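仓储管理实务 第四讲讲义
库位规划与盘点

搜索 请输入关键词 搜索

上次课讲收货,有同学课后跑来问我:货验完了,单子也签了,接下来放哪儿?问得好,今天一整节就讲这个。麦泽伦(Chak-lun Mak)老师那个班用的是同一份讲义,两边进度差不多,缺课的同学可以去他那边补听,座位够的。

先说一个我自己的毛病。我刚进仓库那会儿,觉得库位规划就是画格子,拿张图纸横着竖着一画,编上号,完事。后来在 Suka 的老仓库待了一个夏天,天天跟着拣货员走路,走到脚底起泡,才晓得格子画在哪里、哪个格子放什么,一天下来差的是好几公里的路!所以今天请大家把"走路"这两个字写在笔记第一行。

一、固定库位和随机库位

固定库位好懂:每种货有自己的家,张三住张三的房,李四住李四的房。新人上手快,老员工闭着眼睛都能摸到。毛病是浪费,货卖空了,房子还空着,别人不能住。

随机库位呢,哪里有空就放哪里,靠系统记住。空间用得满,但是系统一旦记错,这箱货就等于丢了(它明明还在仓里,就是找不着,这种事最气人)。
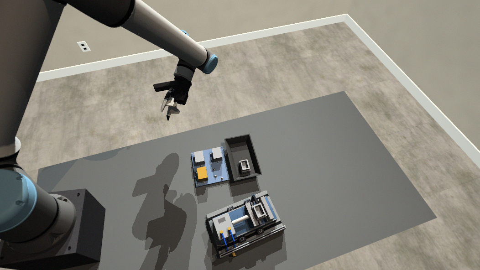 图4-1 机械臂与台面(仿真画面)

多数仓库两种混着用。拣货区用固定库位,上面的储备区用随机库位,拣货区快空了就从储备区补下来。课本上叫"分区混合",考试写"混合库位"我也给分,别纠结名字。

补货的时机要单独讲一下。很多人等到拣货位彻底空了才补,结果拣货员站在空格子前面干等。要设一个补货点,库存降到这个数就触发补货任务。补货点怎么定?看这个货平均每小时出多少,再看叉车从储备区拿下来要多久,两个一乘,加一点余量。余量留多少,下面讲分类的时候再说。

二、ABC 分类

按出库频次把货排个队,走得最勤的是 A 类,其次 B 类,剩下的 C 类。注意,我说的是频次,是一段时间里被拣了多少次。有的同学老按金额排,金额排法在采购那门课里有用,摆库位的时候请先忘掉它。一台很贵的设备半年出一次,你把它供在出货口旁边干什么呢?

拿作业里的 Kosora 仓库来说,一共479个品项,做完分类你会发现 A 类没有几个,可是大半的拣货动作都落在它们身上。把这几个挪到靠近打包台的地方,高度放在腰和肩膀之间,别让人弯腰,也别让人爬梯子。光这一步,拣货员就会谢谢你。

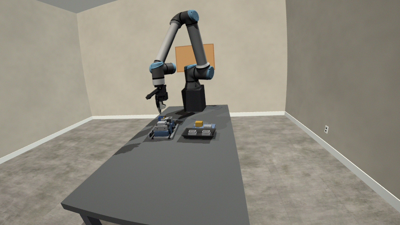

分类做完不是一劳永逸的。季节一换,队伍就乱了:九月开学,文具冲到最前面,过一阵又掉下去。我一般建议每个季度重排一次,大的调整提前跟班组长打招呼,不然早班来了找不到货,电话全打到你这里。Bernice Zakaria 在 Vatholm 管过三班倒的仓,她的做法是晚班收工前挪,挪完马上贴新标签,旧标签当场撕掉。旧标签当场撕掉!这句请画线。我见过一个货架上贴了三层标签的,最后谁也不敢信哪一层。

余量的问题也顺便回答了:A 类余量留宽一点,断一次影响的订单多;C 类可以很紧,甚至不设拣货位,直接从储备区拿。

还有一个容易漏的地方,经常一起卖的货要放得近。打印机和墨盒,露营灯和电池,哪怕其中一个只是 B 类,也值得跟着 A 类搬过去。查订单明细就能看出来,不用什么高级软件,表格里拉一下就有。不过长得很像的货千万别挨着放,同一款螺丝差一个尺寸,左右相邻,拣错是迟早的事,中间至少隔开一个别的品项。

三、库位编码

编码的原则就一条:一个人站在通道口,看着编码能走到跟前。常见的写法是 区—通道—货架—层—位,比如 B-04-11-2,意思是 B 区,第4通道,第11组货架,第2层;后面要是还有格位,再加一段。层从下往上数,别从上往下,以后加高货架的时候你会感谢自己。
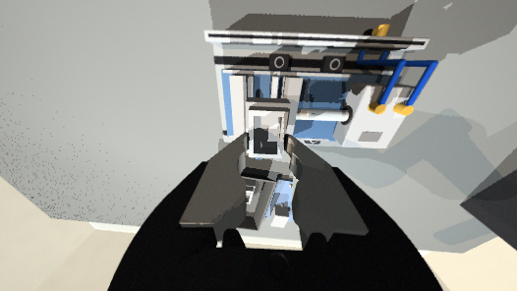
数字前面的零要补齐,不然系统排序的时候10会跑到2前面去。字母里不要用 I 和 O,手写盘点单上跟1和0分不清。通道编号最好单数一侧、双数一侧,像街上的门牌。Obed Nartey 同学上周交的方案里用颜色代替区号,想法挺漂亮,可是灯光暗的时候蓝和绿真的很难认,而且有的人本来就分不清颜色。颜色可以当辅助,号码还是要有。

四、盘点

盘点分两种,年度全盘和循环盘点。全盘要停业务,全员上阵,盘完大家都不想说话。循环盘点是每天盘一小块,业务照跑,A 类盘得勤,C 类盘得少,一年下来每个库位都轮到过。

做循环盘点有几件事要记住:

1. 盲盘。盘点单上不要印系统数量。印上去,人就会照着抄,我年轻时也抄过(别学)。

2. 先冻结库位再数。数到一半有人来拣走两件,你这张单子就白写了。

3. 有差异先复盘,换一个人去数,两次一致再查原因。常见的原因有单位搞混(箱和个)、移库没有扫码、退货放回去没有录入。 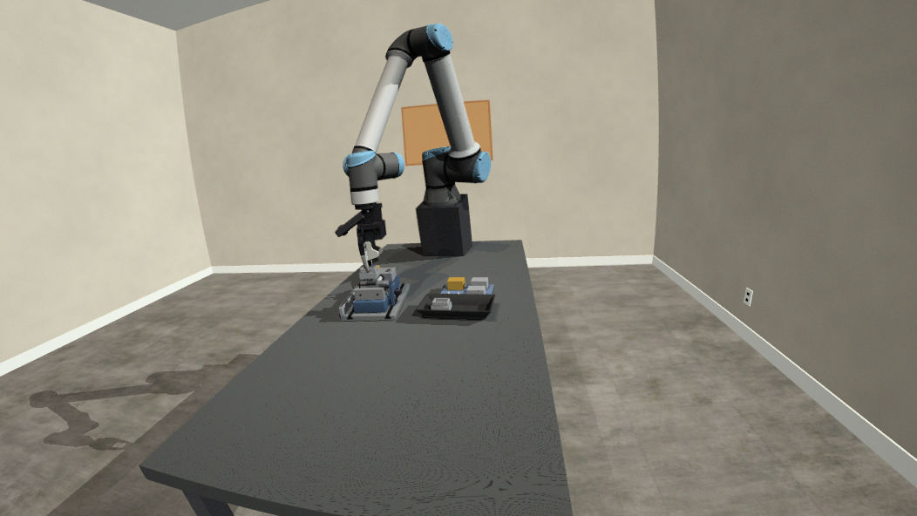
4. 调整库存要有人批。盘点的人不能自己改数,这是内控的底线,Aminu Osagie 老师的审计课还会细讲。

准确率怎么算也说一下:数量完全相符的库位数,除以盘点的库位总数。有些公司喜欢把盘盈盘亏加起来互相抵消,抵完差异几乎为零,报表很好看,可是客户要的那件货照样找不到。交作业的时候请按库位算,我看到抵消的直接退回。

五、课后作业

(1)用 Kosora 的出库明细做 ABC 分类,写出你的分界线划在哪里,为什么划在那里。
(2)给 Baidoo 仓库的平面图编一套库位号,通道口要能看懂。
(3)选一个你去过的仓库或者超市后场,写一段循环盘点的安排,最多11行,手写也行。

作业交给助教 Chi-keung Kao,纸质的放他信箱,电子版请把学号写进文件名。上次有好几份都叫"作业最终版",他对了一下午。下一讲讲拣货路径,请带计算器。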